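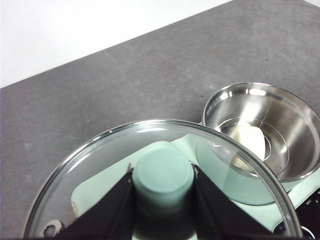 27/04/2025 – Handover sheet, second round of the trial. The idea is still the same one: when a day caregiver leaves and the evening person walks in, the family shouldn't have to be the messenger between them. We ran the role-plays in the Pitkänen training kitchen with the new version of the sheet, and I'm really happy with how much better it went than the March-style long form (more on that below). Situation cards went into a round steel bowl and each pair drew one blind before starting. I'm keeping the bowl for this. With cards handed out from a pile, people start trading them, and then the easy ones go to the shy pairs and we learn nothing.

Setup. Caregiver A has been "in the house" and gets two minutes to read her card and fill in the sheet. Caregiver B waits in the hall and knows only the name of the child or the older person. Then A leaves and B has to run the first part of the evening from the paper alone, no talking. Afterward both sit down and compare what A meant with what B understood. I had 21 minutes per pair on the plan, and that held up except for the pair with the medicine card, who got so deep into it that I let them go on.

Version 16 of the sheet (yes, I know, I renumber every time I move a line). What's changed from the old one:
– one side only, big type
– "What's different today" moved to the very top
– food and drink are now one box with the time in front
– the mood faces are gone
– a space at the bottom labeled "Still open", for anything A started and B has to finish

Moving "What's different today" to the top is the best change we've made so far! On the old form it sat near the end under Remarks, and people wrote the routine things first and ran out of steam. Now the first thing B reads is "Grandma is using the other walker" or "No nap, he fell asleep in the stroller and woke up cross." B then reads everything else with that in mind. One trainee told me she had used a sheet like this on the back of an envelope for years and just never thought of it as a form. I asked her to bring one in if she still has any.

"Still open" did well too, with a catch. Half of what people put there was chores. Laundry in the machine is fine, that does need finishing, but "dishes" isn't really something B needs to know on arrival, she'll see them. I'd like to keep the box small and put a line under the heading: things B can't see for herself. Zübeyde Canpolat thinks the line will make people leave the box blank, and she may be right, she's watched many more real handovers than I have. We'll print both wordings and see.

The medicine card. This one needs a page of its own, so just the main point for now. Card says: the evening dose was given early, at the daughter's request, by phone. A wrote "Meds done." B read that as the afternoon meds and, in the role-play, reached for the evening dose. Great catch, exactly the kind of thing I wanted the cards to shake out, and everybody in the room went quiet for a moment. So the meds line can't be free text. I want which dose, what time, who gave it, and who said so if the time was changed. The sheet must also say that it doesn't replace the medication log in the folder. I'd been treating the two as separate jobs, and on paper they are, but B reads whatever is lying on the counter first.

Sketch for the meds line:
Dose (morning / noon / evening / other) – time given – initials – changed? by whom – written in the log? yes / no

It's long. Lautaro Henríquez suggested turning the page sideways, which would fit it, but then the sheet doesn't go in the ring folder the way the families have it. He's trying it with smaller boxes tonight.

Languages. Two of the trainees fill in forms at home in a language other than English and asked if they could use it when the other caregiver reads it too. My feeling is no, the family has to be able to read it. But they made a good point about speed. What worked nicely in practice was short words that we all agreed on beforehand. We put a little list together on the board – ate, drank, slept, walked, bathroom, visitor, call back – and the sheets after that were quicker to write and much easier to read. Want to print the list on the back. Not as a rule, just as help for a tired person at the end of a shift.

Paper or app. Someone asks every time! Zokeck would like us to put the whole thing into their scheduling app, Prekum, so the coordinator in the office can look in. I do like the thought of a coordinator spotting that the same item has been open for days. I'm also sure that if we build the screen before the paper is right, we'll be stuck with the wrong boxes. So paper through the end of May, then talk. Lautaro has a login to the test area (client file 331, the made-up household) and can show what a blank form looks like in there. Low priority.

Pens: the Zorkanex ones smear on the coated stock. Go back to plain paper, which also takes pencil.

Things I did badly. I explained too much before the first pair started, so they were writing for me instead of for B. The later pairs got one sentence and the card and did better. I also sat too close to the door, and B kept looking at my face to see if she was on the right track. Next time I'll be at the far end, with something to read.

New cards to write for next round:
– the child has a friend over and the friend's parent is late
– the older person has had a sad phone call and doesn't want it talked about (what do you write? do you write it at all?)
– the key isn't where it normally is
– nothing happened, a perfectly dull day

I'm most curious about the dull one. I suspect people will pad it, and I'd love for the sheet to make it feel fine to hand over three words and a signature.

To do before we meet again: new meds line from Lautaro, both wordings of "Still open" printed, word list on the back, Zübeyde to ask one of her families if they'd try it for a week. Cards cut from thicker stock, the thin ones curl.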